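Residency Diary, January

The morning was given to the reading room. The Dristley bequest has now been moved out of the basement and onto the east shelving, and I began the survey at half past eight. The finding aid prepared by my predecessor lists 441 household account books. I have so far confirmed the condition of 38 of them, and I expect the remainder to occupy most of the term.

The books are plainer than I had been led to expect. The majority were kept by women running large farm kitchens in the Wunis valley, and they record purchases of flour, lamp oil, salt and thread, with very little comment. One keeper entered the price of eggs every week for 40 years and wrote a full sentence on only 2 occasions. The first concerned a flood. The second concerned a daughter-in-law, and it has been struck through with some force.

Benedetta Ruggiero joined me at eleven to discuss the cataloging rules. It was agreed that recipes found loose between the pages will be numbered with the volume in which they were found, and that their position will be noted in pencil on the slip. She prefers that the seed packets be treated in the same way. I had proposed a separate box for them, but I have accepted her view for the present and will raise the matter again when the shelving plan is reviewed.
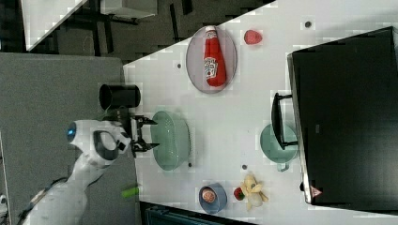

Tabletop with green bowl, ketchup bottle and strawberry.

In the afternoon I turned to the Donati volumes, which form a distinct group within the bequest. They are bound in a heavy gray cloth and ruled by hand. The Donati household preserved a great deal of fruit, and the sugar columns for the summer months run over into the margins. I found there a method for tomato sauce that calls for vinegar, mace and a full day at the back of the stove. The quantities are given in a local measure that I have not yet been able to convert. I have written to the archive at Rokholm, where a table of valley weights is said to survive.

Two of the spines require attention before they can be handled by readers. I have tied both volumes with cotton tape and placed them on the lower shelf with a note to the conservation office.

The heating in the reading room failed again shortly before four. I completed the day's slips in my coat and returned the keys to the front desk at a quarter past five. Tomorrow I shall begin with volume 39 - the damp one.

Recent entries
Arrival and reading room rules
The basement inventory
A visit to the Wunis mill
Letter from Rokholm regarding weights and measures
On the ruling of account books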